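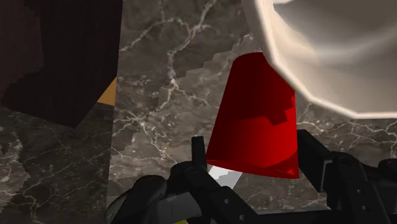
Collecting sim demos for pick tasks: quick setup and the stuff that bites you

Posted in: Robot Learning > Data > Walkthroughs
7 min read

Writing this up fast because Elínborg Kragh is taking over the Rasto collection next week and half of it only lives in my head. Assumes you have the simulator running and a teleop device plugged in. If not, do the Basedach install notes first, then come back.

What we want: 300 clean demos of one task, grasp the red cup with other objects in the way. Wrist view plus joint states plus gripper command. That's it. No language labels in this batch.

1. Set up the surface

Load the dark marble tabletop. Yes, there's a plain gray one too, don't use it for this batch. The veins are busy and high contrast and we want the policy to see that. A model trained only on plain tables latched onto any pale streak as an edge when we swapped the texture. Annoying week.

Texture res: leave it low. The shadow edges come out in little stair steps and it looks bad. Fine. Renders faster, and the images get shrunk before training anyway. Just don't change it halfway. Mixed settings in one batch = you will spend an afternoon working out which is which.

2. Place the objects

Red cup, upside down, narrow end up. White bowl. Dark brown block. Anything else is a distractor, pick from the Frandsen set.

- Cup goes first, inside the reach zone.
- Bowl close enough that it hides part of the cup in the wrist view. Not all of it. If you can't see the lower rim and a good piece of the side, reset.
- Block further out. It's big and it throws a big shadow, which is useful, but keep it out of the path of the fingers.
- Distractors can be mostly hidden. A sliver showing behind the block is ok.

Randomize the light angle each reset. You want some with shade falling on the cup itself, so the red goes dark on one side. Those are the ones the detector in the old pipeline lost every time.

3. Drive the grasp

Start pose is preset, hit home. Then:

Open fully BEFORE you come down. Not on the way.
Approach slow, keep the cup between the two fingers in the wrist view. One finger each side, down near the wide rim.
Stop. Check the finger next to the bowl. That's the one that clips it.
Close. Hold the close command for a beat.
Lift straight up, then end the episode.

Don't wiggle. If you have to correct more than once, finish the episode anyway and tag it messy, don't save it as clean. Corrections are good data but they go in there own folder.

Practice runs: do a bunch with recording off. Your first ones will be jerky. Mine were.

4. Check before you save

Play it back at double speed. Looking for:

- frames where the arm jumps (dropped packets, toss it)
- gripper command missing or stuck at one value
- fingers passing through the bowl. Happens. The bowl's collision mesh is a rough, many-sided thing and thin contacts slip past it. Toss.
- cup already touching a finger at frame zero. Toss.

Be strict. In the October batch we saved 156 and kept 151 after review, and the bad five still took longer to find than they took to record.

5. Naming and upload

Task, operator initials, seed, running number. No spaces!! The Zirau loader skips files with spaces and doesn't warn you, so you get a short batch and no error. Upload at the end of each session, not at the end of the week.

Write the seed down even tho it's in the metadata. Metadata has been wrong before.

Stuff people ask

Can I script the approach? For the far part, sure. The last bit near the cup has to be by hand, that's the part we're training on.

Can I move the bowl off to make it easier? No. Then it's a different task. There's already a clutter-free set.

What if the cup tips? Save it under failures with the reason in the note field. Short note. "clipped rim left" is plenty.

How long does it take? Nearly two days if the sim behaves. Take breaks, your hand gets sloppy before you notice and the demos get sloppy with it.

Still to do: Teodora Shehu is fixing the reset button so it stops putting the block on top of the distractor. Untill then check every reset by eye and re-roll if the two overlap.

Questions or broken links: contact the page maintainer | Back to top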